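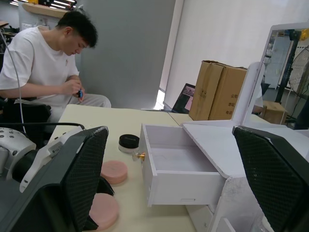
Meenakshi Pillai thinks it's the settings file and nothing mechanical, and she said so before I had my bag off my shoulder this morning. I wrote down what she said and the time, 8:50, so we can see later who was right.

May
By the Fletness bench diary
4 comments | 11 shares

The fault came back in run 312. The arm went to the drop point, the open command went out, and the gripper stayed closed. Sasura showed the fingers as open the whole time. It then started the next move with the bottle still in the grip, carried it back over the table and tried to set it down on top of a jar. I hit the stop. The jar went over and rolled but didn't break.

We reset and ran again. Five good ones, then the same thing at 318. I had my hand near the table that time, picking up a wand that had slid out of place, and the arm came over my wrist with maybe an inch to spare. It didn't touch me. I shouldn't have reached in before the arm was home, and I put that in the incident book in those words. I also put down that the screen said the gripper was open and the move was finished, and I believed the screen.

The stop button worked both times. The arm held where it was. The gripper holds too when you hit stop, so it keeps squeezing whatever it has. Fine for a bottle. I asked what we do if it has a finger. The manual for Bassey (the arm) says power off and back the jaw screw out by hand, and the key for that was in a drawer in the other room. It is now on a hook by the button.

Lunch was late. I had the rest of the rice.

After lunch I pulled the log. The controller is a Floltance box, the second one we've had, and it gives an error 2237 when it misses a reply from the fingers. There was a 2237 just before both failures. Sasura reads the code, files it as a warning and carries on with the last position it was told to expect. So it never measured the fingers as open. It assumed they were.
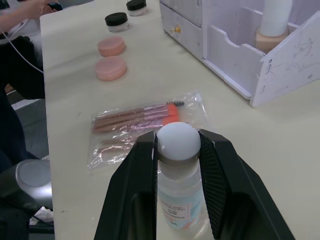 Couldn't you just have it check the finger width before every move, came the question over the phone from the Fletness office, and I said yes, that's what I was typing in when you called. It adds a short wait to each run. They wanted to know how much it would slow the week down. I said I'd tell them when I had a full day of numbers.

With the check in place we started again a little after 3, at half speed, hands off the table until the arm is home. Run 366 threw a 2237 and this time the arm stopped by itself and asked for a person. The fingers were still closed on the bottle. So the check does its job and the fault is still there.

I swapped the short cable at the wrist for the spare and marked the old one with tape. Meenakshi still says settings. She compared the file on the new box with the one from the old box and found the reply timeout is shorter on the new one, by a lot. She may have it. We agreed to change one thing at a time, so the cable stays swapped tomorrow and the timeout stays as it is. If we get another 2237 we put the timeout back to the old value and start over.

To do: print the reach-in rule and tape it up by the button. Write to Floltance with both logs. Ask for a second jaw key. Get more tape.

Home at 7:40. Left shoulder sore from leaning over the controller.

4 comments
Contact | Copyright Fletness bench diary | Back to top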